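Lounge sofa keeps its three cushions after all

Feb 28, 2026

The beige sofa in the ground-floor lounge at Urwood has survived another review of the furniture, and so have its cushions. Residents were asked in September whether the whole lot should go. The building received 35 replies, 10 of which were chiefly concerned with the biscuits at the coffee morning.

A new sofa from Rurkon was priced at 3000 pounds, delivery extra, and came in a shade the brochure called Oat. The present sofa is already the colour of oats, and so the scheme was quietly dropped. Instead, 550 pounds has gone on a proper clean of the fabric and a set of plain cloths for dusting and polishing. 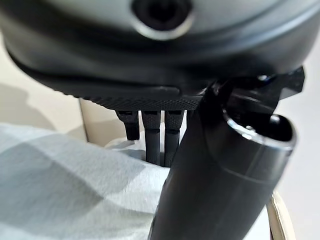

Altalau, the cleaning firm, will come twice a year. Between visits the daily tidy carries on as before, and a short note on how the seat should be left has gone up by the door. It is longer than the fire notice.

The note settles the matter of the cushions, on which feeling has run high. The blue ones belong at the ends. The light grey one goes in the middle, leaning back where the two big cushions meet. Whether it should stand square or be allowed to tip on to one corner was discussed at length, and the wording finally agreed was "comfortable".

A request for a fourth cushion, in mustard, was turned down. So was a request to ban cushions altogether, which came from the same flat.

The buttons in the back cushions are to be left alone. Several people have asked if the creases round them can be ironed flat. They can't, and would those people please return the iron.

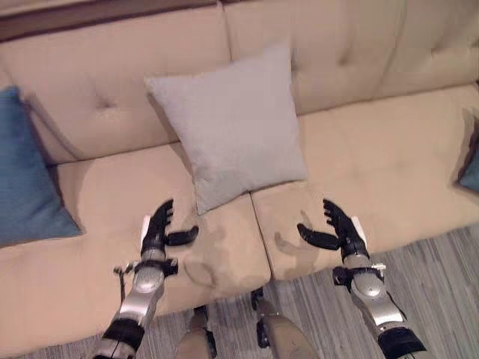
Also in the lounge

The reading lamp from Sani has been delivered without its plug and will go back. Anyone with a spare lamp may leave it at the front desk, labelled. The magazines will be sorted next month, and the puzzle with the harbour on it is still short of one piece of sky.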